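Ticket 2306
Project: Warnano student gripper, Bautista after-school robotics club
Opened by: club mentor
Category: Hardware / calibration
Status: Resolved, left open for comments until Wednesday

Subject: Gripper stops short of fully closed, then drifts worse over a session

Hi everybody, and thank you in advance for reading all of this. I know I tend to go on, but the kids have been very patient with this one and I'd like to get everything down in one place so the next group doesn't have to start from scratch.

The trouble is with the handheld gripper the students have been building for the May showcase. At the start of a session it closes fine. After a while the fingers start stopping short, just a hair at first, and by the time we're packing up you can slide a folded index card between them. The Sturnurine control program still reports "closed" the whole time, so the recordings look perfectly happy and the gripper plainly isn't!

Software is Sturnurine, the version that came with the club laptop. Servo board is the Trimen one from the starter kit. Closed position is saved as 310 and open position as 756, both in raw servo units, and both were set by the students back when we first put the thing together.

First entry, Monday's group

We started with the easy things. Restarted the laptop, swapped the USB cable, reseated the servo plug. No change at all. One of the students thought the battery pack might be sagging, which was a very good thought, so we ran the whole session off the bench supply. The drift came back right on schedule, so I'm crossing power off the list.

Second entry, same afternoon

We redid the calibration from the menu: open all the way, save, close all the way, save. The new closed number came out as 310 again, exactly what it was before. I'll admit I was hoping for something different, because then we could have blamed the settings and gone home. It closed nicely for the next little while and then began to creep again.

Third entry

At this point I asked the group to stop changing things and just watch it for a bit (harder than it sounds with a room full of seventh graders). We had it open over the table and ran slow open and close cycles from the keyboard, with one student calling out the number on the laptop and another keeping eyes on the fingers.

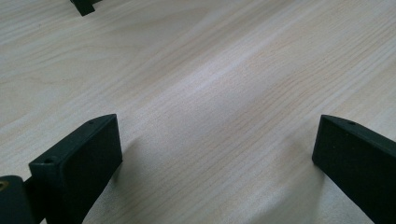 The number was landing in the same place every time, and the fingers weren't. So the servo was going where it was told, and something between the servo and the fingertips was giving. I was awfully proud of them for working that out, and it saved us from ordering a new servo, which I had halfway typed into the cart.

Fourth entry

We took the linkage cover off and went looking for anything loose. All the finger screws were snug. The servo horn looked fine too, until one of the students held the output shaft still and wiggled the horn with a thumb. It moved! Only a tiny bit, but it moved. The little center screw that holds the horn down had backed out maybe a turn and a half, and under load the horn was slipping over on its splines.

Cleaned it off, pressed the horn back on, and put the screw in with a small dab of removable threadlocker. Please go easy with that stuff. Keep it on the metal screw and away from the printed parts, and let a grown-up do it.

Fifth entry

With the horn seated properly, the old calibration was of course wrong, so we did it over. Closed is still 310. Open is now 653, and that's on purpose: at 756 the linkage was running hard into its stop on every opening, and I think all that bumping is what walked the screw out in the first place. We lose a little bit of opening width, but the foam blocks for the showcase task still fit with room to spare.

We ran it for a full session afterward and the index card wouldn't go in at the end. I'd like to see it hold up for one more group before I call it good for keeps.

Things still to do

Change the open number in the saved profile on the second laptop, which still has the old one. Add "wiggle the horn" to the start-of-session checklist taped inside the kit lid. Ask Trimen support whether Sturnurine can warn us when the servo is pushing against a stop, and if so, where on earth that setting lives.

If your group sees the gap come back, please write it down in this ticket with the closed number showing on the screen at the time, and leave the cover off so I can have a look before we put it away.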